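Eugénie Jacquet obituary, anyone else read it?

Forum: Books and Translation > News

marlpit
Posted 09:14

The local paper where she lived has a short notice saying that Eugénie Jacquet has died at home after an illness. It says her niece confirmed it. No cause is given and nothing about a funeral yet. She translated the Huet novels and, before that, a lot of radio plays that never came out as books.

I only knew her name from the title pages. I was wondering if anyone here had met her, or knows whether the last Huet was finished. Pledby had it down for August.

tern_and_plover
Posted 09:31

Sorry to hear this. I wrote to her once about a line in the second Huet book, where a man is described as "coming in on his elbows". I thought it was a mistake. She sent back two sides of paper explaining that the original was just as odd and that she had decided to leave it odd. I still have the letter.

No idea about the last book. Pledby's page has said August since the spring and hasn't changed.

Quillon
Posted 09:52

The notice has her wrong in at least one place. It says she started out at Justex as a translator. She was a typist there, and did the translating at night for nothing until someone in the office read one. She said so herself in the afterword to the first Huet. You would think they could check.

marlpit
Posted 10:05

I've just looked at the afterword and you're right, she says typist. The niece may have said translator, though, in which case the paper only printed what it was told.

Quillon
Posted 10:11

Then the paper should have looked it up. An obituary is what people will quote from now on. In ten years every jacket flap will say she was a translator at Justex.

osierbed
Posted 10:40

It's a four-paragraph notice in a local paper, put together on the day. I used to do them. You get a phone call from the family, you get the name and the age right, you read it back to them, and it goes in. A proper obituary comes later if one of the nationals wants it. I wouldn't be hard on whoever wrote this one.

On the last book, I have a bit more. I was at the talk she gave at the library in Nusen, two winters ago. She said the draft was done except for the final section and that she worked on it every morning before breakfast and stopped as soon as the post came. She read us 4 pages and they sounded finished to me. Somebody asked if she minded that Huet was so slow to be noticed in English and she said the first book sold 700 copies and that she had probably met most of the buyers.

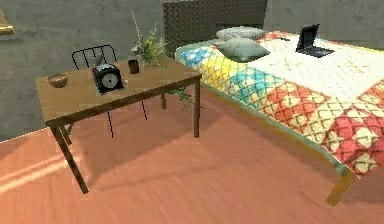
She also said she had left instructions about the draft. I took that to mean another translator could complete it if need be, but she didn't say so outright and it wasn't the sort of evening where you pressed her on it. If Pledby have the main part in hand then August may still happen, with a note at the front.

tern_and_plover
Posted 10:58

Thanks for that. I'd rather have it unfinished than finished by someone else. Print what she did and stop where she stopped.

hollowway
Posted 11:20

I don't agree. It's Huet's novel, and Huet wrote an ending. English readers ought to get all of it. You can mark the page where the new translator takes over and anyone who wants to stop there can stop.

tern_and_plover
Posted 11:26

The voice would change halfway through a chapter. You'd notice.

hollowway
Posted 11:33

You would. Most people would carry on reading. And it costs Huet a proper book if you leave off the last section for the sake of the translator, much as I admired her.

Quillon
Posted 12:02

With hollowway on this. She would have been too, I think. She turned down having her name on the front cover of the third one, if I remember the interview correctly.

marlpit
Posted 12:19

She didn't turn it down, she said she hadn't been asked. Same interview, the long one in the Huet society newsletter, number 9. I have it here.

Quillon
Posted 12:24

Fair enough. I'll take your word for it.

saltern
Posted 13:47

Does anyone know what happens to the radio plays? I heard two of them as a child and have never been able to find the scripts. I asked the archive some years back and they gave me a reference number, 3,944, which turned out to be a box of programme listings.

osierbed
Posted 14:10

She mentioned them at Nusen. She had kept carbons of some, though not all, and they were in a wardrobe. The niece would be the person to ask, but I'd leave it a month or two.

saltern
Posted 14:15

Of course. I wouldn't write to her now.

marlpit
Posted 16:38

Pledby have replied to my email. They say they are very sorry, that they heard from the family before the notice appeared, and that they can't comment on the publication date at present. They are taking messages for the niece at their usual address and will pass them on. I'm going to send a card. The notice has been changed online as well and it now says "joined Justex as a typist", so somebody must have got in touch with them.

Quillon
Posted 16:51

That was me. They were quite nice about it.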